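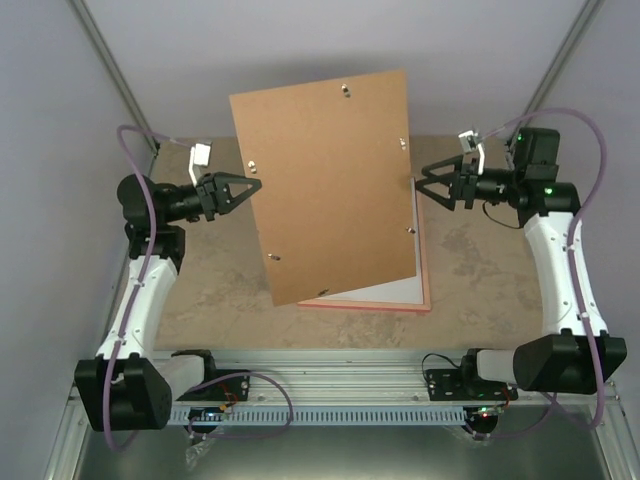

Search this site Search Enter keyword

What we lose when the walls are empty

June
By Natália Skála

When I moved from Ondrejka to Lovham, I rented a flat from a man who gave me one rule only: no nails. He had painted before I came and he wanted to have the same walls when I leave. I signed the paper. For two years I lived between white walls, and my family photographs lived in a box under the bed.

I want to write against this rule. It looks like a small thing, but I think it makes people live in their homes as guests.

In my parents' house the corridor was full of pictures. My grandmother at the school in Cloltach, my uncle with his motorcycle, a cousin whose name we always had to ask. As children we passed them many times a day and did not look at them. Still, I know every face. When my own children visit me and want to see their great-grandmother, I must find the telephone, then find the right year, and by this time they have gone to the kitchen.

My telephone tells me that I keep 2,665 photographs. I have printed very few of them. My neighbor Matěj Trnka has 928 and says he is more modest than me, but his walls are empty too. He has lived in his flat for longer than I have lived in this country.

The landlords have their arguments, and I do not say they are stupid. A wall with many holes must be filled and painted. My landlord told me that after one tenant he paid 115 for a painter to repair a single room. I believe him. But we pay a deposit, and the deposit exists for such things. A carpet also gets old when people walk on it, and no contract forbids us to walk.

There are sticky hooks, people tell me. I tried them. They held a postcard very well. The wedding picture of my parents, in its heavy frame with glass, they held until four in the morning.

In Karnden, where my sister rents, the housing association changed its contract. Each room may have six nails, and the tenant fills the holes before leaving or pays a fixed sum. The association has more than 3,000 flats, so it is not an experiment in one building. My sister says the first weekend after the letter came, she heard hammering from every floor. She did not mind the noise.

I would like the same in Lovham. Until we have it, I asked my landlord in a letter, politely, with a drawing of the wall and the places marked. He took three weeks to answer. He allowed two nails. I have put up my grandmother and the wedding, and I am now deciding whether I am brave enough to ask for a third, for the uncle.

Comments

petra_h
We have picture rails in our old building and nobody needs to ask permission. Why did they stop making them?

Landlord of two
Fill the holes properly and I will never complain. Toothpaste is not filler. I can always see it.

Oldrich
My tenant stayed nine years and hung nothing. I was a little sad when I came to inspect.

M. Trnka
I counted again, it is less now. I deleted the blurred ones. Will print some for the hall.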